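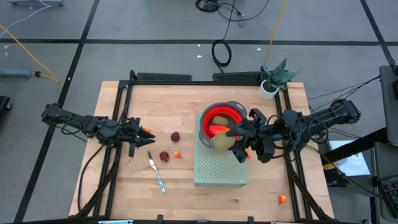

Club project: sorting vegetables with two arms, need opinions before regionals

kmwakyusa
Posted 2021-03-14
We're a student club at Lasaddale and our entry is a two-arm vegetable sorter. Potatoes and the red pepper go in the colander, everything else stays on the table. We've logged 1,102 practice picks since January. Advisor thinks we're ready. I don't. Thoughts?

tiltora_fan
Ready for what? All I see is one arm holding a potato and the other one holding nothing. Why do you need two?

kmwakyusa
The left one is supposed to take the beets. The right one gets the potatoes.

S. Yeoman
I judged a student event for a few years and I'd ask the same thing. A second arm doubles your wiring and you already have plenty of cable there. What's the pick rate with the left arm switched off?

kmwakyusa
We never tried that.

S. Yeoman
Try it.

wekesa_m
Disagree with Sandra. The beets are on the left and the colander is in the middle, so a left arm makes sense. My problem is the number. 1,102 picks of what? If most of them were potatoes from the same spot you've got a potato demo.

kmwakyusa
Mostly potatoes, yeah. The little orange peppers are worse. We haven't settled on a grip for them.

tiltora_fan
So it sorts vegetables as long as they're potatoes.

subira.k
Be fair, they're students. Our team had 3,000 runs and still fell apart on day one when the tables were a different height. I'd worry more about that colander. Round rim, sitting on top of a box, and a gripper coming down over the edge of it. Is it fastened?

kmwakyusa
No. Savita wants to clamp it but the rules say containers have to be "freely placed."

wekesa_m
Read that rule again. Ours said the same and tape was allowed.

S. Yeoman
Tape was not allowed the year I judged. Email the organizers and get it in writing.

kmwakyusa
Emailing tonight. Will post the left-arm-off numbers when we have them.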